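Re: [brovent-routes] driving the Clistton loop in May, which direction?

On Sunday you wrote:

> Hi all, first time posting. We've got a rental car for three days and
> want to do the Clistton loop out of Brovent, then down to Shi if there's
> time. The booklet from the tourist office runs it clockwise but a couple
> of people on here have said go the other way. Does it matter? Also is
> the upper road open in May, and is there gas anywhere after Tuto? We
> don't mind gravel but my husband hates reversing. Any must-stops
> welcome, esp. old churches and anywhere with a decent lunch.

Quick one as I'm out the door in ten minutes.

Go counterclockwise. Definately. Two reasons. You get the cliff side of the road on your passenger's side going up, not yours, and the pull-outs are on your side so no cutting across traffic. Also the tour buses all run it clockwise, they leave Brovent after breakfast, so you meet them once, on the wide part, and then you're done with them. Follow them and you're stuck behind one all the way to the top.

Whole loop is 80 miles if you don't do the Shi spur. Spur adds 40 there and back. Wouldn't do both in one day. People do, they get back in the dark and remember nothing.

Upper road: normally open in May but the gate is at marker 974 and there's no sign before it. None. So you can drive all the way up there and find it shut. Call the road line that morning, early. If it's shut take the valley road, it's fine, just longer and less to look at. 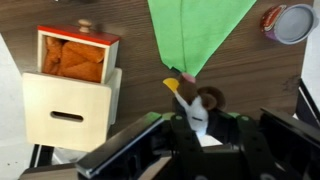 Gas. Fill up in Tuto. Don't look at the gauge and think half a tank will do, the pump at the Clistton junction closes at 5 and takes cards when it feels like it. Next one after that is back in Brovent.

Reversing: there's one bit, just past the second bridge, single lane with a bend in it. Whoever is going uphill has right of way, which will be you if you go counterclockwise. So another point for my side. Locals will back up without being asked, give them a wave.

Churches. The one in Tuto is the good one, painted ceiling, key is at the bakery across the street. The ruin above Clistton is a twenty minute walk up from the parking lot and steep, wear proper shoes. The one in the booklet with the photo on the cover was rebuilt and I'd skip it.

Lunch: Tuto again, place on the square with the green awning. Soup and a sandwich, nothing fancy. Get there before noon or you'll wait. Nothing open in Clistton untill June apart from the hotel and it's pricey for what it is.

Speed limit drops to 25 at the edge of each village and they do enforce it. Rest of the upper road is 50 but you won't be doing 50.

If you do end up going to Shi, make it day two and stay over. Morning light on the harbor is worth it and parking is free before 9.

Got to run. Someone else please correct me on the gate, I haven't been up since last fall and they were talking about moving it.

> Does anyone know if the booklet map is to scale?

No, it isn't. Get the paper map from the gas station in Tuto.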